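Chapter 4
Continuity in the Multi-Camera Serial

A serial recorded out of story order depends on written records. Clullo, a half-hour drama set in the port town of Lullomura, was taped in blocks of six episodes, so that a single day in the studio could draw on scenes from five different scripts. This chapter examines how its wardrobe, props and script departments kept those scenes consistent. 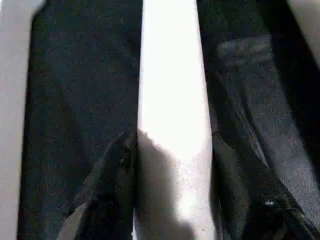

Figure 4.1 Dark fabric with a speckled texture.

The continuity log is the basic document. Each entry gives the scene number, story day, costume change and set dressing. For one block of Clullo the log ran to almost 200 entries, coloured by story day and revised each evening. Section 4.2 sets out the format of an entry. Section 4.3 compares it with the looser notes kept on Rutia, a single-camera comedy taped largely in sequence.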